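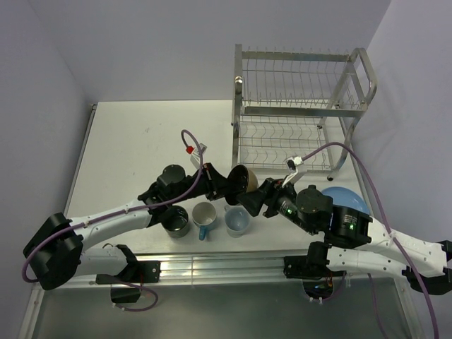

Kitchen > Sink Area > Dish Racks > Tivley Two-Tier

Tivley Two-Tier Dish Rack

The Tivley is a countertop rack for kitchens that wash by hand every day. It replaced the Liditz single-tier in our range last August and takes up less counter from side to side, with the second tier making up the difference.

Item number: 1238
Width: 21 inches
Finish: satin
Assembly: none for the lower tier, four screws for the upper

What goes where

Plates and saucers go on top. Dinner plates sit best in every second slot, which leaves room for water to run off the rims. Bowls can go in the same slots if they are shallow. Deep soup bowls are better upside down on the lower tier with the mugs.

Heavy pans should go on the lower tier. A cast iron skillet on the upper tier will make the rack top-heavy when the plates come out, and we don't recommend it. Knives are better dried by hand and put away.

Drainage

The Tivley is sold without a tray. Most people already have a drainboard or a mat they like. If you need one, the Ngui drain mat is cut to the same width and has a raised lip on three sides - the open side goes toward the sink. It can be trimmed with kitchen scissors.

On a counter that slopes away from the sink, put a folded cloth under the far end of the mat. Older counters often have this problem.

Care

Wipe the rack down once a week with dish soap and a soft sponge. In hard water areas a white film will build up where the plates touch. Equal parts white vinegar and warm water will take it off in ten minutes. Rinse well and dry with a towel.

Do not use steel wool, chlorine bleach or oven cleaner. Bleach left to dry on the finish will pit it, and pitting is not covered by the warranty.

Both tiers fit in most full-size dishwashers once they are separated. Take the screws out first and keep them in a cup. Tighten by hand when you put it back together, then give each one a quarter turn with a screwdriver.

Spare parts

Feet (set of four): part 111
Upper tier screws (set of four): part 700
Cutlery cup, clips to either end: ask for the Zultness cup

The Zultness cup also fits the old Liditz rack. The feet do not - Liditz feet are a push fit and have been discontinued.

Warranty and returns

Two years against rust and broken welds in home use. Racks used in cafes, offices or rentals are covered for six months. Unused racks can be returned within 30 days in the original carton. For warranty claims, send a picture of the damage and your order number to Yanti Lumenta in customer service.

Page last updated: August

Contact us | Copyright Tivley Kitchen Goods | Back to top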